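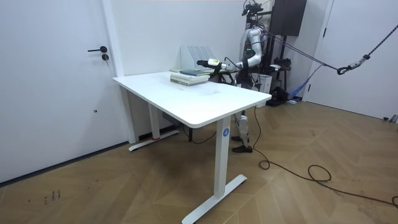 整理台位：机器人的夹爪停在书堆最上面一本的上方，后面靠墙放着白色文件架。

Gourlay 资料服务部：整理台自动化常见问题（员工版）

本页面向在 Skarngate 办公点工作的同事，包括资料整理、收发、前台和夜班值守。问题来自部门会上的提问和意见箱。内容由资料服务部维护，改动直接写在相应条目下，不另发邮件。

一、项目与安排

Nustis 是什么？

Nustis 是资料整理台自动化项目的内部名称。目前的工作范围是桌面上的书籍、文件夹和文件架：把书取下、放平、摞好，把归还的资料送进文件架，再把清空的文件架交还给整理人员。登记、编目、判断资料去向仍然由人来做。

项目什么时候开始影响我的班次？

从一月的排班开始，整理台的白班分为人工时段和机器时段，夜班不变。机器时段从上午十点到下午四点，中午停一小时。排班表仍在 Panier 里看，机器时段用灰底标出。

为什么先从整理台开始？

整理台的动作重复多，物品种类相对固定，弯腰和伸手的次数也最多。我们部门每月经手2000件归还资料，其中大部分要经过这张台子。前台和收发室的工作变化太多，现阶段没有纳入。

有多少人受影响？

资料服务部现有23名员工，排班直接变动的是整理组。其他组的工作时间不变，但送件时要按新的放置要求来，见第三部分。

二、岗位与待遇

会不会裁员？

本阶段没有裁员计划，整理组的编制数保持不变。下一阶段的编制要等试用结束后再讨论，部门会在讨论前向员工通报，届时的结论目前无法承诺。

我的工资会变吗？

基本工资不变。原来按件计算的整理补贴改为按班次计算，标准取本人前三个月的平均数。如果认为算得不对，可以在工资单发出后十个工作日内找 Janelle Macapagal 核对，请带上自己的班次记录。

以前一班整理多少件是有定额的，现在怎么算？

机器时段不设个人定额。人工时段沿用旧定额，按实际小时数折算。机器完成的件数单独统计，不计入任何人的个人产量，也不拿来和个人产量作比较。

机器停了，耽误的活算谁的？

不算到当班人员头上。停机超过十五分钟，在 Panier 里选“设备等待”，然后去做编目或标签修补。机器恢复后不需要加班补回。

整理组的人以后做什么？

机器时段每班安排两个人：一人在台边值守，另一人做登记和编目。值守的人负责摆放待处理物品、检查摆放结果、处理机器放不稳或不认识的物品，并按规定停机。两个岗位每半天轮换一次。

不少同事反映值守比原来动手整理更累眼睛，也更无聊。这个意见收到了，半天轮换就是据此改的，最初的方案是整班不换。

我不想做值守，可以吗？

可以申请只做登记和编目，由组长视人手安排。申请不影响考评。目前申请的人多于编目岗位数，需要排队，顺序贴在组内公告栏。

三、台面与物品

送到整理台的东西应该怎么放？

书平放，书脊尽量朝同一方向，大的在下、小的在上。一摞不要超过文件架的高度。零散纸张装进文件夹后再送来。台面上除了待处理物品，不要放水杯、手机和钥匙。

带塑料膜的物品可以放吗？

可以送来，但要单独放，不和书摞在一起。透明膜会反光，表面也滑，这类物品目前一律由值守人员用手处理。膜不要自行拆掉，是否拆封由登记人员决定。

随件的说明或单据放在哪里？

压在物品下面，露出一边，让登记人员能看到文字。如果上面印有二维码，码也要露在外面。不要用胶带把单据粘在物品上。
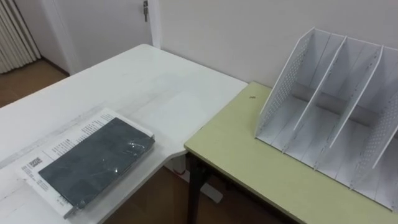

两张桌子相接处：左边白桌上是裹着透明塑料膜的深灰色板状物，下面垫着带二维码的印刷品；右边浅黄绿色桌面上是空的文件架。

文件架可以挪动吗？

机器时段内请不要挪。人工时段可以挪，用完放回原来的桌子，开口朝向值守人员一侧。文件架底部的隔板是插在槽里的，搬的时候托住底座，不要提隔板。

两张桌子高低不一样，会不会有问题？

对人来说需要注意手腕，值守时可以把要检查的东西挪到较高的那张上。对机器来说，两张桌子的位置在开班前都要核对一遍，核对由值守人员和技术支持一起完成。白桌的高度不要自行调整，需要调整请先登记。

文件架空了就一定是处理完了吗？

不一定。空的文件架可能是刚清出来的，也可能是还没开始放。以 Panier 里的状态为准，不要凭文件架的样子判断。之前有同事因此把一批资料重复登记，后来花了一下午才理清。

哪些东西不能送上整理台？

玻璃制品、带液体的容器、未装订的旧档案原件，以及贴有限阅标签的资料。限阅资料仍走收发室的人工通道，机器时段和人工时段都一样。

四、安全

机器人身上那根绳子是做什么用的？

是安全绳，和卡扣、收紧器一起用，防止机器人失去平衡时倒下。绳子由技术支持挂接和解开，其他人不要碰，也不要借它挂东西。安全绳没有挂好时不得开班。

我可以站在多近的地方？

机器运行时，值守人员站在地面标线以外，其他人从走廊另一侧通过。要伸手到台面上，必须先停机，等手臂不再移动后再靠近。手臂肘部附近的绿色小灯亮着，不代表可以伸手。

地上的电缆怎么办？

电缆集中在桌脚到设备之间的一侧，走动时绕开，推车不得从上面压过。清洁组改为在机器停下后拖地。发现电缆被拖动或外皮破损，先停机，再通知技术支持，不要自己理线。

出了什么情况我有权停机？

任何您觉得不对的情况都可以停，不需要请示，也不需要事后证明确有危险。开始试用以来，停机按钮由整理组人员按下过4次，其中2次检查后没有发现故障。这两次同样按正常处理，没有扣分，也没有谈话。

孕期或有旧伤的同事可以值守吗？

值守不搬重物，但需要久站。可以申请带椅子的班次，或者暂时只做编目。有医生建议的，把建议交给组长，组长三天内给出安排。

五、摄像与数据

机器人头部有摄像头，它会录下我吗？

机器时段内，机器人头部和整理台旁的固定摄像头都会工作，用来记录台面操作。画面里可能出现值守人员的手和手臂，走近时也可能拍到更多。录像只供技术支持检查操作过程，不用于考勤，也不用于个人考评。

录像保存多久，谁能看？

保存三十天，到期删除。能查看的是技术支持的两名工程师和项目负责人 Gunārs Kivi。组长没有查看权限。如果您想知道自己出现在哪些录像里，可以书面提出。

出了差错会不会拿录像来追究我？

资料损坏或丢失时，项目组会查看相关时段，目的是弄清操作过程。若涉及员工责任，仍按原有的资料差错办法处理，员工代表必须在场，本人可以先看录像再作说明。

六、培训与反馈

值守前要培训多久？

一个上午的讲解，加两个跟班。培训时间算正常工时。跟班期间由有经验的同事负责停机，学员不单独值守。培训后觉得没有把握，可以再要求一次跟班。

培训会讲编程吗？

不讲。值守需要会看状态提示、会摆放物品、会停机和填写记录。想进一步学习设备维护的同事可以报名下一期内部课程，名额有限，整理组优先。

机器做得比人慢，为什么还要用？

单件确实慢，尤其是薄的书和软封面的资料。试用期比较的不只是速度，也包括值班人员的疲劳、返工件数和夜班积压。各项结果会在试用结束时一并公布，不论好坏。

我对安排有意见，找谁？

班次和工资问题找 Janelle Macapagal，设备和录像问题找 Gunārs Kivi。不愿署名的，投到茶水间门口的意见箱，每月初开箱，答复更新在本页。紧急的安全问题先停机，再打值班电话。

试用结束后，机器人会一直留在这里吗？

还没有决定。整理组会先填写意见表，员工代表参加评审。如果不继续，排班恢复到试用前的版本，按班次计算的整理补贴保留到当季结束。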